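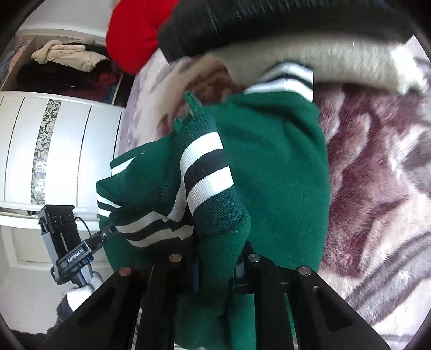
Snædís Kirkegaard told the review meeting in January that the singing groups had given her pupils a reason to come in on the mornings they found hardest, and that she would like to see them run for a second year. Her remarks were made on behalf of the teaching staff at Tokwood School and are recorded with her agreement.

Prernport Music and Learning Project
Progress report to the Andis Fund, second period

1. Purpose of this report

This report sets out the work carried out under the grant since our first report. It covers the delivery of group singing sessions in schools, the training of classroom staff, the study of pupils' attention and reading that runs alongside the sessions, and the use of funds to date.

2. Delivery

Sessions have continued at all four partner schools. Each group meets twice a week for 30 minutes, so that every pupil taking part receives 60 minutes of singing a week in term time. Attendance has been steady at three of the schools. At the fourth, Tokwood, it was poor in the first weeks of term because the sessions clashed with swimming. The head teacher moved them to 9.15 in the morning and attendance has since recovered.

The song book has been revised. Teachers reported that several of the rounds were pitched too low for younger voices, and two songs had too many verses to be learned in the time allowed. Both have been replaced. The new edition also gives the words in large print - a request made by parents at two of the schools.

3. Staff training

Training was given to teaching assistants in the autumn and will be repeated before the summer. Those who attended can now lead a warm-up and a simple two-part song without our tutor in the room. We had hoped that each school would have two trained members of staff by this stage. One school has only one, following a resignation, and a replacement is to be trained next term.

4. The study

Pupils were assessed before the sessions began and again at the end of the first term. The assessments cover listening, following spoken instructions and reading aloud. In all, 2104 assessment forms were issued and 1835 were returned complete. The gap is largely explained by absence during the winter, and by one set of forms which was sent to the wrong class and could not be used.

The forms are being entered and checked by Xiao, our data partner. We do not wish to report findings on a single term's results. Teachers' written comments are encouraging, particularly on turn-taking, but they are not a substitute for the measured results and should not be quoted as such.

5. Budget

Spending is within the agreed total. Travel has cost more than planned and printing less. We ask the Fund's permission to move up to £1000 from printing to travel for the remainder of the grant. No other change is requested.

6. Next period

The second round of assessments will take place in the last weeks of the summer term. Partner schools have been asked to keep those mornings free of trips. A shared concert at Prernport is also planned, subject to the hall being available, and the Fund will be sent the programme when it is settled.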